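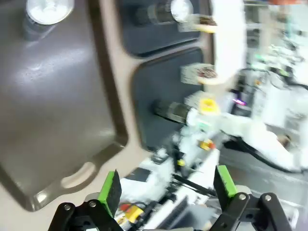
Wrist camera view with the jaws open and both green pads showing. The second arm is on the right.

Section 7: Gripper pads and the wrist camera view

I do this job on our cell whenever the pads start to look shiny, and it takes me less time than making coffee. These are my own notes for the Dillia cell, so if you've got the newer Mukmont fingers some of the screws will be in different places, but the order of work is the same.

Before you start

You'll need a hex key, a lint-free cloth, a small bottle of plain alcohol cleaner and a fresh pair of pads. I get mine from Trikance in the standard green. They do other colors, but our vision settings were tuned on green and I really don't want to do that again!

CAUTION: Two arms share this table. Stop BOTH of them and lock out both controllers before you put a hand anywhere near the fingers. Pausing the program is not a lockout.

Changing the pads

1. Jog the arm up until the fingers are clear of the gray tray, then open the jaws all the way.

2. Lock out both controllers and wait for the drives to go quiet.

3. Peel the old pad off the inner face of the left finger, starting at the tip. If it tears, warm it with your thumb for a bit and try again. Please don't use a blade – I scratched a finger that way and the new pad never sat flat.

4. Wipe the bare face with cleaner and let it dry completely.

5. Line up the new pad with the bottom of the finger and press it on from the bottom up, so you push the air out as you go. Hold it down for 34 seconds. (Yes, that's an odd number. It's what the pad sheet says and I've stopped arguing with it.)

6. Do the same on the right finger.

7. Check the bracket screws while you're in there. On the camera view you should be able to find four silver heads, two on each side. Snug them up by hand and no more, as the brackets will crack if you lean on the key.

Note: Write the cycle count on the inside of the cabinet door. I inspect at 1,000 cycles and change the pads when they need it.

Checking the view

8. Clear the lockout, power up and open the live picture in the Enache viewer.

9. With the jaws open, look along the bottom edge. You want a finger and a green pad on each side and a clear gap between them. If one finger has dropped out of sight, the camera mount has slipped. Loosen it, nudge it back and tighten it again.

10. Set the exposure to 620 on the viewer's slider. The tray is a bit glossy and it'll throw a pale streak back at you under the overhead lights. A streak is fine. If the whole tray goes white, bring the slider down until you can make out the handle slot near the rim.

11. Close the jaws slowly on the cloth and tug. It shouldn't slide.

Note: If the picture smears while the other arm is moving, that's normal and you can leave the focus alone. Stop both arms and look again before you touch anything. I spent most of an afternoon last August refocusing a lens that had nothing wrong with it.

CAUTION: Run the first few picks at low speed with your hand near the stop button. New pads grab harder than worn ones, and the grip force you had yesterday may be too much today.

Last revised February 8, 2024. Tray alignment is in the next section.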